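Call for participants: Finari student manipulation project, Nornbridge

The Finari project is recruiting students for its next term, starting in November. The project programmes a two-handed robot to carry out serving tasks at a table. Twelve places are available.

Participants work in groups of 3 and share one robot. Sessions start at 5 pm in the Baloyi workshop and last nearly three hours. Groups will:
— record demonstrations by remote control
— label grasp and release points
— write and test a recovery routine for missed grasps
— keep a written log of every run

Applicants should be able to read and edit simple Python. Experience with robot hands is useful but not required. Students from Mistovbridge may apply — travel is not refunded.

Current task: drinks dispensers, ribbed cup.

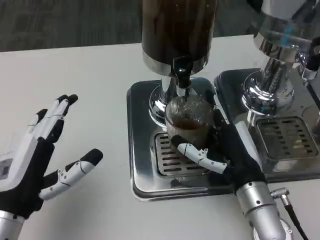
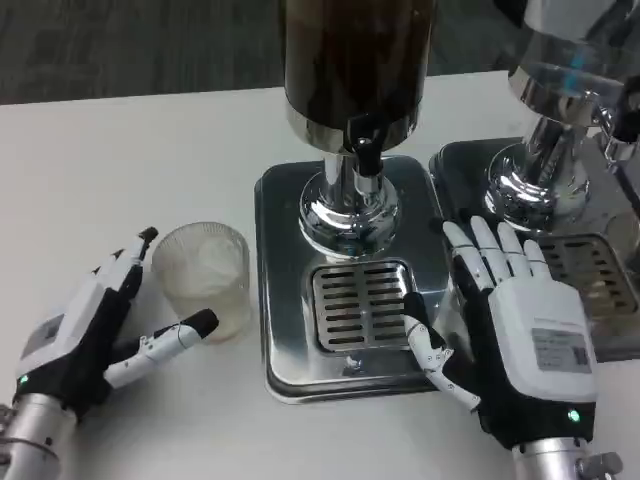 Each group presents its results at the end of term and hands over its code and logs. Attendance at the first safety session is compulsory.

To apply, send a one-page statement and your course details to Nosipho Le Roux, project office, room 245. Questions on the software go to Precious Van der Merwe, room 41.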